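Rellutitz handling project – equipment report, 4/29/22
Prepared by Keisha Quintanilla for Kaisu Turunen

Spending
We have used 39 percent of the equipment line. Wodico wants payment up front for a second pair of hand-held grippers. I have not agreed.

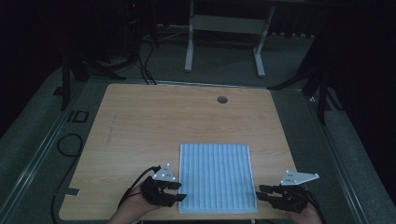

Poirier's quote promises up to 90 percent fewer dropped towels. I asked for their test records in January and got a brochure – no records yet.

Towel work continues with the grippers we have, and I would like those results before we price an arm. 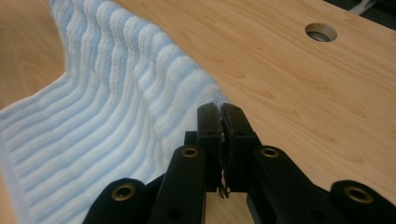 Next period
Hold the Ukov arm purchase. Renew the floor space only.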